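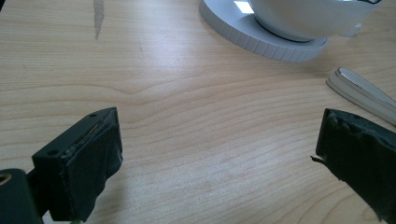 # The Town That Kept Its Tea Hour

At four in the afternoon, most of the shops on the main street in Nondmont put a card in the window and lock up. The cards all say the same thing: back at 4:30. Visitors who drive in from the highway looking for gas or a sandwich tend to find this out the hard way.

The habit goes back to the Clevus mill, which made blankets here for close to a century. The mill ran hot and loud, and the floor bosses shut the looms down every afternoon so the belts could cool. Workers walked home, drank tea, and walked back. When the mill closed, about 230 people lost their jobs. The break stayed.

It's a strange custom for this part of the country, where coffee is the usual drink and lunch is often eaten in a truck. Older residents say the tea came first from the mill store, which sold it cheap in paper packets and let families pay at the end of the month. Plenty of houses still have a mill store tin on a shelf, holding buttons or nails.

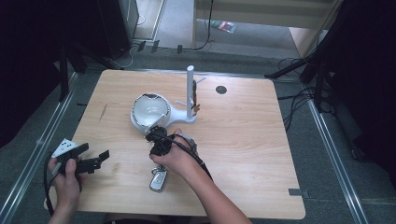 *A light wood table, with white ware on top.*

The tea itself has changed. Quách, a small grocery near the bridge, opened 12 years ago and carries jasmine and lotus teas beside the black tea the town grew up on. Jasmine now sells better in summer, when people drink it over ice. In winter the black tea comes back, strong, with canned milk.

Grolora, the bakery across the road, bakes its second batch of the day to be ready at 3:45. The seed cake costs five dollars a loaf and is usually gone before the doors close. The bakery won't hold one for you, even if you call ahead.

Some business owners would like to see the break go. The hardware store stopped closing last July and says the extra half hour brings in contractors on their way home. The bank gave it up long ago. The post office never took part.

Still, the street is quiet at ten past four. The library leaves its side door open and sets out a kettle for anyone waiting on a ride, and the school bus pulls in soon after. By 4:30 the cards are coming down and the parking spaces in front of the pharmacy are full again.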